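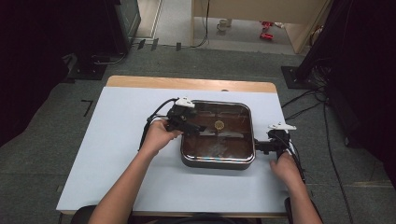
Ticket 319: lid rattles, divided tray will not sit level
Status: Closed
Opened by: Zulema Maldonado, Ternham
Product: Stoica square electric skillet, brown nonstick, with clear lid and four-part tray
Handled by: Vendis Kitchen Support

Customer's report

I bought the skillet in May and for a while we got on well. Square pan, steel rim, brown inside, heats up and cools down when told. My trouble is with the four-compartment tray, which was sold to me as the thing that would let me cook four dinners at once for four people who agree on nothing.

With the tray in and the lid on, the lid rattles. It starts a few minutes in and sounds like someone stirring tea in the next room. With the tray in and no lid, one corner sits higher than the others and the sauce all goes to the low end of its compartment. With the lid on and no tray, silence. I have done this enough times now to be boring about it.

I have read the leaflet. It tells me not to put the skillet in the bath.

Support, 09:40

Thank you, that is a better report than most. We did wonder about the bath line ourselves. Please try the following with everything cold and unplugged.

1. Put the pan on a surface you know to be flat. Worktops lie.
2. Lower the tray in and press each corner in turn. Note which one moves.
3. Take it out, turn it half a turn, and do it again. If the high corner moves round with the tray, the fault is in the tray. If it stays where it was, look at the pan.
4. Lay the lid flat on the table by itself and press the corners of that too.

Customer, 11:15

Done on the table, on a board, after moving a week's post.

The high corner goes round with the tray, so the pan is innocent and I have apologised to it. I then put the tray and the lid side by side on the table and pressed everything that could be pressed.

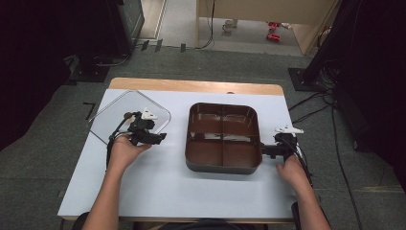

The tray rocks by itself, only slightly, but enough to make a tapping noise when you lean on the far corner. The lid does not rock once it is properly flat. I also ran a finger under the rim of the tray and there is a small raised blob near one corner, smooth, the same finish as the rest. I tried to pick it off with a thumbnail. It won.

Support, 14:05

Please leave the blob alone. It sounds like a drip in the coating. The trays are coated for us by Iludent, and a drip under the rim can lift a corner by up to 2 mm, which would be plenty to let the lid chatter once there is steam under it.

We are sending a new tray. You need not return the old one. In the meantime the pan and lid are fine to use together without it. Please don't file the blob down, as you will go through the coating.

Customer, 14:30

I had the file in my hand. Putting it back in the drawer.

Customer, follow-up

New tray arrived. Pressed all the corners before I had my coat off. No rocking, and the lid has nothing to say. Cooked rice, peppers, sausages and something beige at the request of my youngest for 40 minutes, no rattling.

The sausages still spat into the rice, but I gather that is a separate ticket.

Support

It would be, and we would close it as "sausages". Closing this one as tray replaced. Leaflet comments passed on.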